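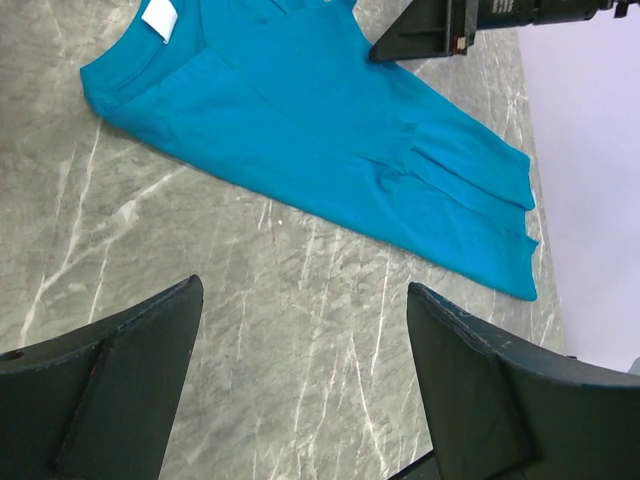

Slide 1: T-shirt, turquoise, on a gray tabletop

Notes for the Mendham talk, 8/26/04

Start with the question: where does a shirt go after the donation bin? Take a few guesses from the room, then move on.

Slide 2. The Altthorpe figures. We sorted 900 pieces over one month. 449 went out to the shop floor. The rest went to the rag buyer or the dumpster. Say this slowly, people write it down.

Slide 3. What gets pulled. Stains at the collar, stretched necks, holes under the arm. Missing buttons are fine — we keep a jar. Ask for a show of hands on who washes things before donating.

Slide 4. Pricing. Povomby prices by the rack and changes the tag color every November. Altthorpe prices each piece. The rack method is faster and the shop takes in a little less per item. I don't have a firm opinion on which is better, so don't let this turn into a debate. Five minutes at most.

Slide 5. Storage. Winter coats take up more space than everything else put together. The Chevalier building has room for 300 coats on rails, and by spring it is full. If someone asks about vacuum bags, we tried them. Down coats came out flat and two zippers broke.

Slide 6. What to bring and what to leave at home. Read the list out loud, the print is small. Pillows, single shoes and anything damp go on the "no" side.

Handout is on the back table. Skip slide 7 if we are past the half hour.

Questions. The one that always comes up is tax receipts — the desk at Povomby writes them, Altthorpe does not.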